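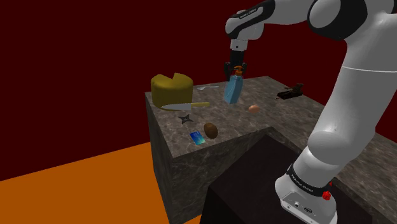

Scoring a fly ball lost in the lights, town league rules

Forum: Scorekeeping and Stats
Tags: amateur baseball, error vs. hit, Volto

dropped3rd
Looking for a ruling before I lock the book. Drimenton at Oromum, bottom of the sixth, one out, runner on second. Routine fly to left center. The center fielder comes in three steps, puts both arms up, and the ball lands eight feet behind him. He never touched it. Runner scores, batter ends up on second. I have it as a double and an RBI. The Drimenton coach wants E8. Their pitcher is close to the league ERA title, so the run matters to them.

We enter everything in Volto, which forces a choice between hit and error before it will move to the next batter.

six_four_three
Double. A ball lost in the lights or the sun and not touched is normally scored a hit. The fielder doesn't have to touch it for an error to be charged, but misjudging a ball or losing sight of it isn't a mechanical misplay.

chalkline
Disagree in part. You wrote that he came in three steps and then put his arms up. If he broke in on a ball that was always going over his head, that's a misread, still a hit. If he was camped under it and let it drop beside him with no attempt, ordinary effort applies and I would charge him. Which was it?

dropped3rd
Came in first, then arms up. I was behind the plate side, in the press box, so depth is hard to judge from there. The light tower in left is the one everybody complains about.

six_four_three
Then it's the first case. Hit.

oldscorebook
I have kept books since 2000 and I would have given the error in that spot for the first several seasons. Our league supplement used to say any fly ball an average outfielder would catch nine times out of ten was an error, touched or not. That line was taken out when we moved to the standard rules. Some coaches still quote it. Check whether yours is working from an old copy.

chalkline
The nine in ten language is a reasonable test for ordinary effort. My problem is that people apply it to the ball and forget the conditions. Ordinary effort is defined for a fielder of average skill at that level with due consideration to the field and the weather. Bad lights are part of the field.

lefty_pull
Counterpoint: both teams play under the same lights. If every ball in that part of the park is a hit, the visiting pitchers eat all of it. Barros lost a 500 winning percentage season in that outfield and their staff ERA looked terrible. I would score it on what an average center fielder does in that park, and most of them catch it.

six_four_three
The ERA looking bad isn't a scoring criterion. Score the play.

lefty_pull
I didn't say it was. I said the standard should be the average fielder in that park, which is what chalkline just quoted.

chalkline
That is a fair reading. I still come down on hit, but it's closer than six_four_three is making it.

dropped3rd
Second question. If I keep it as a hit, does the RBI follow automatically? The runner had gone halfway and held until it dropped.

oldscorebook
Yes. Run scored on a safe hit, RBI to the batter. The halfway hold only matters if you think he scored because of a separate misplay, such as a bad relay.

dropped3rd
No relay. The left fielder backed up and threw to second.

backstop616
Software note. If you do change it later in Volto, edit the play itself and not the pitcher's line. Changing the line by hand leaves the batter's total bases wrong. Edit the play, pick reached on error, then recalculate. It also asks again where the runner scored from, and it defaults to first base, so fix that too. Our league closes edits 60 hours after the final out. Yours may differ.

dropped3rd
Ours closes at noon tomorrow. Leaving it as a double with the RBI. I put a comment on the play with the lights noted, and the coach can appeal to the league scorer if he wants.

lefty_pull
He will.

oldscorebook
Send him the current supplement with the reply. The old wording was in the section on outfield flies, second paragraph.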